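Notes for the Friday slot, 17 Apr 2020. By video, so talk slower than feels right. Shona Hepburn is introducing me and has promised to keep it under a minute. Water on desk. Close email.

## Opening

Thanks, Shona. Thanks to all of you for giving up lunch.

I was asked to talk on "What shelf life really means." I'd like to narrow that. I want to talk about the claims made for keeping fresh produce fresh, who makes them, and how good the evidence is when you go and read it. Most of it isn't very good. Some of it is fine, and I'll say so when we get there.

My background, for those who don't know me: I bought fruit for a small grocery chain for a long time, then moved to checking other people's storage trials. I have sat through a lot of sales decks. I have no product to sell you.

(Don't tell the pear story here. It runs long. Save it for questions if they're quiet.)

## Slide 2: "Up to"

Read the slide out loud, then stop.

"Keeps produce fresh up to 28 days longer."

This is off the box of the Riline storage bag. I'm picking on Riline because they were polite enough to send me their trial report when I asked, and most companies weren't.

"Up to" means the best single result they got. In the Riline report that was one batch of limes, in a cold room, with the humidity set high. The middle of the pack did far worse, and there's a batch of cucumbers that went soft sooner in the bag than out of it. That batch is in an appendix. It didn't make the box.

Longer than what? They compared the bag with fruit left bare on a wire rack in front of a fan. Do any of you keep your limes in front of a fan?

Ask for hands or a note in the chat. Wait for it.

## Slide 3: Counting the fruit

The Dillden study gets quoted a lot. You'll see it in trade magazines as "a study of 1,123 pieces of fruit," and that sounds like plenty.

Points to make:

- The 1,123 pieces came from 2 growers and were kept in 2 rooms. If one room runs a degree warmer, every piece in it is affected together. So the real comparison is room against room, and you have 2 of them.
- 857 pieces made it into the final table. The rest were "removed for handling reasons." I wrote to ask what handling reasons. I'm still waiting.
- "Freshness" was scored by eye by the people running the trial, who knew which room was which.

Yanling Deng went through the numbers with me in December and was kinder about it than I am. Her view is that there may be a small real effect hiding in there. My view is that if you throw out that many fruits after the start, you've lost the right to say. Give her side fairly. She'll be on the call.

## Slide 4: Wrapping, and what it does

Now the part where I admit something works.

A citrus fruit loses water through its skin. Put a film around it and it loses water more slowly. You can check this at home with a kitchen scale and some patience, and you'll get the right answer. The wrapped one stays heavier. Its skin stays tighter.

What film doesn't do is stop mold. If the spores were on the skin already, they're now in a small damp room of their own. One thing wrapping each fruit by itself does buy you is that a bad one has a harder time spreading to its neighbors. That's worth something in a carton that's going on a ship for weeks. In a house where the fruit gets eaten by the weekend, I doubt it's worth much.

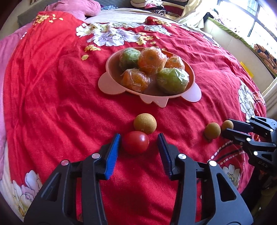 Storage trials tend to run in cold rooms, and hardly anyone's home looks like a cold room. People put fruit on counters, on top of the fridge, near the stove, wherever there's space. When a report says "ambient conditions," I want to know whose. Take the bowl on this slide, sitting on a red flowered bedspread with its oranges and green fruits still in their plastic. I couldn't tell you the humidity over that bed and neither could the people who wrote the box. If you want to promise a household a number of days, go and measure in households. Samir did try this with their crisper liners, and I give them credit, but they let people mail in their own results, and people who'd forgotten the lettuce for three weeks didn't mail anything.

Also on film, briefly: crumpled or tight doesn't seem to matter a great deal for water loss as long as it's mostly closed. Vendors will tell you the fit is everything. The vendors who say this sell the machine that does the fitting.

(If short on time, skip straight to slide 6.)

## Slide 5: The absorber packets

You've seen these. Little packets or plastic balls you drop in the fruit drawer. They're supposed to take up ethylene, the gas that ripening fruit gives off and that makes other fruit ripen faster.

The chemistry is real. Ethylene is real, and there are materials that take it up. In a sealed container with a few bananas and a fresh packet, you'll probably see a difference.

Then look at how they get used. A fridge drawer isn't sealed. It gets opened several times a day. The packet sits there for months because no one remembers when it went in. And half of what's in the drawer doesn't care much about ethylene. Oranges and lemons don't go on ripening after picking the way a banana or an avocado does, so if you bought the packet to save your oranges, you spent your money on the wrong problem.

Bandel's leaflet shows oranges on the front. I asked Bandel why. They said citrus photographs well. I thought that was a good answer, as answers go.

Yusri Pasaribu will object here that commercial ripening rooms use absorbers and wouldn't pay for them if they did nothing. He's right about the ripening rooms. Those rooms are closed, monitored, and full of the right fruit. I have no argument with him until he gets to the drawer.

## Slide 6: The vinegar bath

This one's free, so there's less reason for anyone to lie about it, and the evidence is still thin.

The claim is that you rinse berries in water with a splash of vinegar, dry them well, and they last longer. I've found a handful of write-ups. Most are one person with one box of strawberries, no second box left alone for comparison, and a nice "after" photo. When Kirstin Gunn and I tried it with split boxes, same store, same morning, the washed half did a little better in some weeks and worse in others. The bad weeks were the ones where we got lazy about drying.

So my guess is that it helps if you dry them very well and hurts if you don't, and those two come out close to even for normal people in a hurry. It's a guess. Two people in two kitchens isn't a trial either, and I'd be a hypocrite to stand here and call it one.

## Slide 7: What I ask for

When someone shows me a shelf life claim, I send back the same short list. It's in the handout, so don't read every line.

1. Compared with what?
2. How many separate rooms, batches and growers? Don't tell me how many fruits.
3. Who decided a piece had gone bad, and did they know which group it was in?
4. How many pieces went in at the start and how many are in the table?
5. What did the worst batch do?

Number five gets the most interesting replies. Often the reply is a phone call, where everyone is very friendly and nothing gets written down.

Elspeth Laing has a sixth, which is "who paid." I leave it off my own list. Almost all of this work is paid for by somebody selling something, and if I threw it all out on that basis I'd have nothing to read. Paid-for work can be done properly. Ask the first five and you'll usually find out.

## Slide 8: The waste numbers

Be careful here, last time I got heated.

Every one of these decks opens with a slide on how much food households throw away. Large number, sad photo of a trash can. Then comes the product. The jump between them goes by very fast.

For the product to cut waste, the fruit has to be thrown out *because it spoiled a few days too soon*. A lot of what gets tossed at my house was bought with good intentions and would have been ignored for another week if it had lasted another week. I'd like to see a single trial that weighs the trash. I've asked four vendors. One told me it was "outside the scope," and the others changed the subject.

I don't know that the products fail at this. I'm saying the case hasn't been made, and they're talking as though it has.

## Wrap up and questions

Handout link goes in the chat now. Shona is reading out questions.

Likely ones:

- *Should I put citrus in the fridge?* If you want to keep it for weeks, yes. If you're eating it in a few days, suit yourself.
- *Is the film bad for the planet?* Real question, and a different talk. Don't wing it.
- *Do you use any of this stuff at home?* A bag for the lettuce. I haven't tested it.
- *What about the paper towel trick?* Same as the vinegar. Plausible, poorly tested, cheap.

Pear story if there's time.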